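홈 | 연구보고 | 학생논문 | 자료실
최종 수정: 3월
조회 400 · 공유 16 · 댓글 2

3. 과제 설계 및 실습 절차

3.1 탄성체 취급 과제

본 수업의 후반부 과제는 고무줄과 같이 형태가 쉽게 변하는 물체를 로봇 팔로 다루는 것이다. 전반부에서 사용한 블록 쌓기 과제는 물체의 모양이 고정되어 있어 파지 위치를 한 번 정하면 대부분의 조가 같은 동작을 반복할 수 있었다. 이에 비해 탄성 밴드는 당기는 방향과 힘에 따라 모양이 달라지므로, 학생들은 동작 순서를 직접 설계해야 했다. 과제의 초안은 Agnese Lūse가 작성하였고, Normunds Ozoliņš가 난이도를 조정하였다.

수강생은 모두 16명이며, Cedero, Alby, Cai의 세 조로 나누어 실습하였다. 각 조는 원격 조작으로 시연 데이터를 모으고, 이를 이용해 모방학습 정책을 훈련하였다. 학기 동안 수집된 시연은 세 조를 합하여 약 400회이다. 시연 한 회의 제한 시간은 2분으로 두었고, 시간을 넘긴 기록은 훈련에서 제외하였다.

과제에는 나무 봉 두 개와 흰색 탄성 밴드, 흰색 직사각형 트레이를 사용하였다. 그림 3은 손목 카메라에서 얻은 영상으로, 밴드가 두 봉을 함께 감고 있는 상태이다. 두 봉은 거의 나란하며, 왼쪽 봉은 트레이 가장자리에 걸쳐 아래쪽으로 길게 나와 있다. 그리퍼는 벌어져 있고 물체를 잡고 있지 않다.

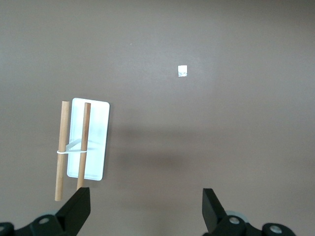
3.2 판정 기준

그림 3. 손목 카메라로 본 나무 봉과 탄성 밴드. 봉 사이의 밴드 아래로 옅은 그림자가 트레이 면에 나타난다.

판정은 종료 시점의 물체 상태만을 기준으로 하였다. 밴드가 두 봉의 바깥쪽을 모두 감고 있고 그리퍼가 어느 물체에도 닿지 않으면 성공으로 기록하였다. 봉의 끝이 서로 맞지 않거나 트레이 밖으로 나온 경우는 감점하지 않았다. 밴드가 한쪽 봉에만 걸린 경우는 부분 성공으로 따로 분류하였다.

판정은 Indrek Avotiņš와 Evaristo Pagano가 각각 수행하였으며, 의견이 다른 기록은 Gunārs Lukoševičius가 다시 확인하였다. 불일치는 주로 밴드의 꼬임을 어떻게 볼 것인지에서 발생하였다. 초기 기준에는 꼬임에 관한 항목이 없었으나, Cai 조의 요청으로 꼬임 여부를 별도 항목에 적고 성공 판정에는 반영하지 않기로 하였다.

3.3 조별 기록 방식

각 조는 실습이 끝날 때마다 Prullow 양식에 조작자, 시도 번호, 판정 결과, 실패 구간을 기입하였다. 실패 구간은 접근, 파지, 늘리기, 놓기 가운데 하나로 표기하였다. Alby 조는 여기에 봉의 초기 간격을 추가로 적었으며, 이 값은 4장의 분석에서 보조 자료로 사용한다. 나머지 두 조의 기록에는 초기 간격이 없어 조 사이의 비교에는 포함하지 않았다.

이전 절 | 목차 | 다음 절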